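Cosmetic Formulation, Unit 3: Emulsions for the Skin
Handout 2 – Oil phase, water phase and the choice of emulsifier
Prepared by Petronella Coetzee. Revised 2013-07-24.

Read before the practical. Definitions from Handout 1 (surfactant, HLB, continuous phase) are assumed.

1. Types of emulsion

An emulsion is a dispersion of one liquid in another with which it does not mix. Most hand and face creams are oil-in-water (O/W): oil droplets sit in a continuous water phase. Cold creams and many barrier creams are water-in-oil (W/O). The type is decided mainly by the emulsifier, less by the ratio of the phases. Bancroft's rule applies: the phase in which the emulsifier is more soluble becomes the continuous one.

Simple tests for type:
Dilution. An O/W cream disperses in water. A W/O cream stays in lumps.
Conductivity. O/W conducts, W/O does not, or does so very weakly.
Dye. A water-soluble dye spreads evenly through O/W and stays in spots on W/O.

Run at least two of these. The dye test alone is hard to read in a thick cream.

2. Oil phase

Emollients are grouped by spreading rate. Fast spreaders (light esters, volatile silicones) give slip on application and fade quickly. Slow spreaders (castor oil, heavy mineral oil) stay on the surface and feel rich or greasy according to level. A cream made with one emollient only tends to feel flat – a blend of fast, medium and slow is normal practice.

Fatty alcohols such as cetyl and cetearyl alcohol thicken the cream and help to build the structure between droplets. Too much gives drag and a white film on rubbing, known as soaping. 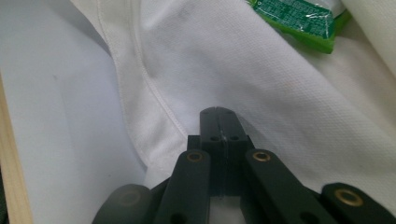
Soaping is judged on the forearm by a fixed number of strokes, and the result is recorded before the film clears. Dimethicone at a low level reduces it. Transfer to cloth is assessed separately, after the stated drying time. White fabric pushed into folds, as in the photograph, is a poor surface for this, as the shadows in the creases are easily mistaken for a stain; lay the swatch flat and compare it with an untreated piece under the same lamp. Record oil marks and pigment marks in separate columns.

3. Water phase

Use purified water. Glycerin is the usual humectant. Disperse gums in the glycerin first, then add to the water with stirring. Salts and plant extracts reduce the viscosity of carbomer gels and should be added late, in small portions.

4. Practical procedure

Heat both phases separately to the temperature on the batch sheet. Add the oil phase to the water phase under the homogeniser and mix at 2000 rpm for 3 minutes. Change to the paddle stirrer and cool. Perfume and preservative go in during cooling, at the point marked on the sheet. Make up for water loss before filling.

Groups led by Shamim Butt and Alun Bevan will use the Celeck base. The remaining groups use Brunet. Results will be compared in August.

Reading: course reader, p. 136 onwards.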